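Workstation Fittings Gallery
Sakau Learning Center — Facilities and Furnishings

The Sakau Learning Center completed the refurbishment of its ground-floor workrooms in November. The work covered 12 rooms and was carried out under the direction of Ľudovít Paulík, Head of Facilities, with furniture supplied by Hanance and electrical work by Tkachenko. This page presents the tables, boards and power fittings now in regular use, together with short notes for staff who reserve the rooms.

Tables and power

Each workroom has been fitted with light wooden tables and removable work boards. The boards protect the tabletop and give an even, pale surface on which small items are easy to find. They are wiped down at the close of each day and should be returned to the same table after use. 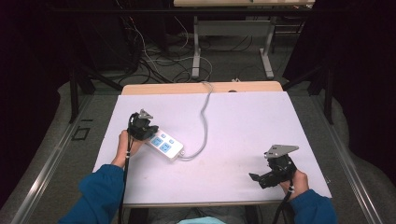
Power strips are issued from the equipment desk in Room 614 and remain on the inventory of the room to which they are assigned. A strip may be placed directly on the board, provided that its cable is led toward the back of the table and is kept clear of the front edge, where chairs are drawn in. Strips must not be connected to one another. Any strip with a loose socket or a damaged cable should be withdrawn and reported the same day.

Floors and cables

Gray carpet was retained wherever its condition allowed. Cables that must cross the floor during a session are to be coiled and put away afterward — the cleaning staff begin their rounds at 7 p.m. and cannot move equipment on behalf of users.

Reservations

Workrooms may be reserved for periods of 30 minutes or more through the Movon booking system. Requests for additional tables, boards or power strips should be entered at the time of booking. The full furnishings inventory, which now runs to 572 items, may be consulted at the Facilities Office during opening hours.

Questions concerning the fittings shown on this page should be addressed to the Facilities Office, Sakau Learning Center.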